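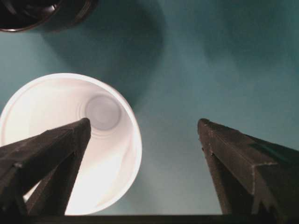 4. Good practice for handling cups and mugs

Now the fun part! By this point your Plelalex arm is bolted down and homed, and you're ready to let it meet some real tableware. The rules in this section come from the Kirui bench team in Tidthorpe, and they apply to every cup routine you run on the arm.

4.1 Before you close the fingers

1. Set the approach speed to 200 in the Motion tab. Go faster later, once the routine has passed 4.3.
2. Open the fingers wide enough that one can go inside the cup and the other can come down over bare table.
3. Stop above the rim and check the wrist view. You want to see both fingertips and a clear gap between them.
4. Keep your free hand on the stop button. Every time, even on the easy ones!

CAUTION: Never reach under the wrist to straighten a cup while the motors are live. Press Hold, wait for 2 beeps, then reach in.

4.2 Gripping the wall

Thin plastic gives quickly, so start at force level 2 and step up one level at a time. Pinch the wall at the rim and keep off the base. A cup on its side is a great thing to practice on, and you'll learn a lot from watching how the rim sits between the fingers.

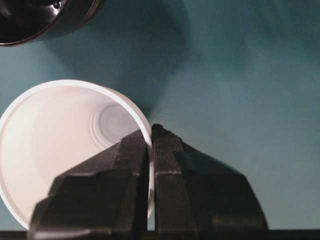 Fig. 9. White plastic cup on its side, rim in the gap between the fingers.

Note: If the cup slides toward a neighboring item, open the fingers and back out along the path you came in on. Do not drag it clear.

4.3 Mugs with handles

Handles are where a routine gets interesting. Teach the body grip first and the handle grip second, and save them in Plallorska under separate names so an operator can't load the wrong one.
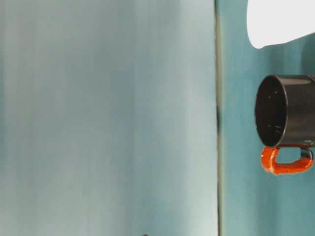
Log the direction the handle points at the start of every run, along with the force level and the result. Runs that stop early go in the log too (they're often the most useful ones you'll have). Wipe the finger pads before changing from plastic to a glazed mug, and repeat the rim check from step 3 whenever you change cups.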